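Our Saturday open house at the Waner workshop was the fullest we have ever had, and if you were one of the people who squeezed in along the back wall, thank you for being so patient (and for bringing your own mugs!). The station that held everybody's attention was breakfast. A yellow robot hand, one slice of bread and a toaster, and you would have thought it was the ninth inning. 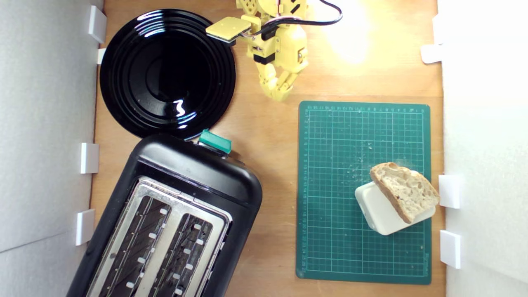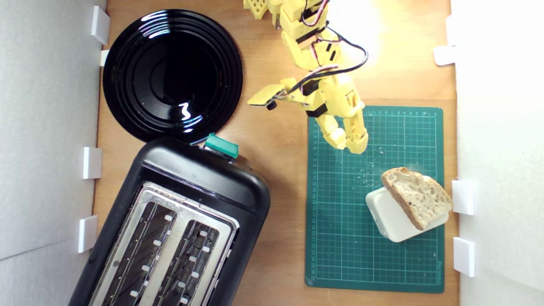 The toast station at the Waner open house

I had always assumed that making toast was the easy end of robotics, and the team from Sondia very kindly set me straight. Bread is soft, it sheds crumbs, and no two slices are quite the same shape, so a grip that suits one may crush the next. Then there are the slots, which are narrow, and the lever, which has to be pushed down with a good firm press - a completely different sort of job from picking up something you could squash with your thumb. They went through all of this slowly and took every question, including a very long one from me about bagels.

The talk afterward was hosted by our friends at Dankwa and ran until well after 3, mostly because the younger visitors kept putting their hands up. One girl of 9 wanted to know whether the hand could butter the toast too, and there was a pause while the grown-ups looked at each other. Buttering is on the list, we hear, but it is a long list.

We will do it again in March, with doors open at 11 and the Fakano folks joining us to show their sorting table, which I have been hoping to see up close for ages. There are 13 places left for the small-group tour, so do send a note soon if you would like one - and please tell us about any food allergies, as there will be real toast for the humans this time.

Waner Workshop News | Contact the newsletter desk | © Waner. All rights reserved. | Back to top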